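New in translation: "The Salt Ledger"

Zerkach Editions has added a sixth title to its list of fiction in translation. "The Salt Ledger" is set in Tirkusow, a river port whose main trade has moved elsewhere, and follows three generations of one family of customs clerks. The first printing is 3000 copies, with a further 500 held for library orders.
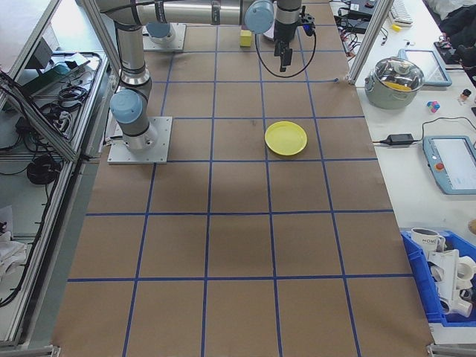
Robot arm mounted over a taped work surface.

The novel is told in entries. Each chapter opens with a line from the port's accounts and then leaves it for the private matter the clerk was thinking of while writing it down. The method is strict in the first 200 pages. After that the entries grow shorter, dates drop out, and the reader has to work out from prices and weather which decade is being described.

Translation was the main difficulty. The original uses two forms of the past tense, one for things witnessed and one for things heard. English has no such pair. The translator marks hearsay by word order and by a small set of repeated verbs – "was said," "was given out," "was held" – and keeps to them throughout.
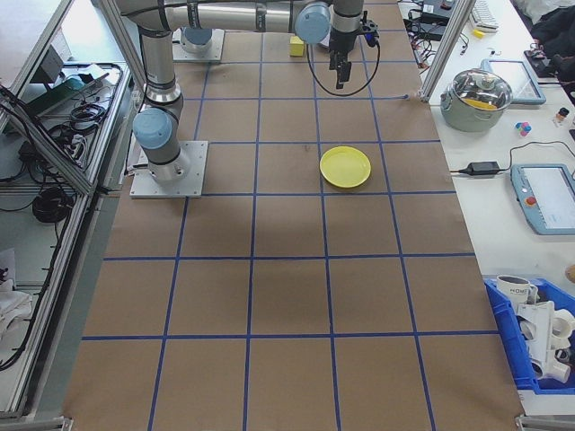 Some of this reads stiffly in the early chapters. It pays off in the long August section, where the granddaughter repeats a family story and the verbs shift from heard to witnessed halfway through a paragraph. The text passes over the change without comment.

The supporting material is adequate. There is a map of the harbor, a table of weights and measures, and 6 pages of notes.
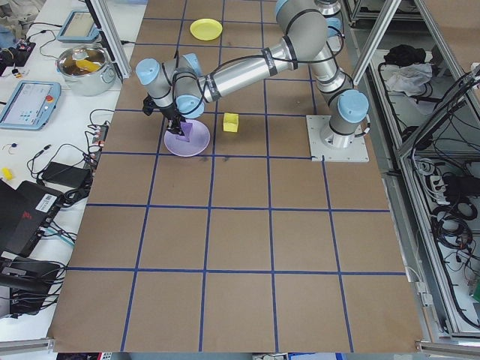 The notes are keyed to page numbers only, so a second bookmark is useful. Readers of the Alaoui series will recognize the format, including the narrow inner margin.

The Teltulstead reading group takes up the book on 23 March 2022. Members should read as far as the end of part two.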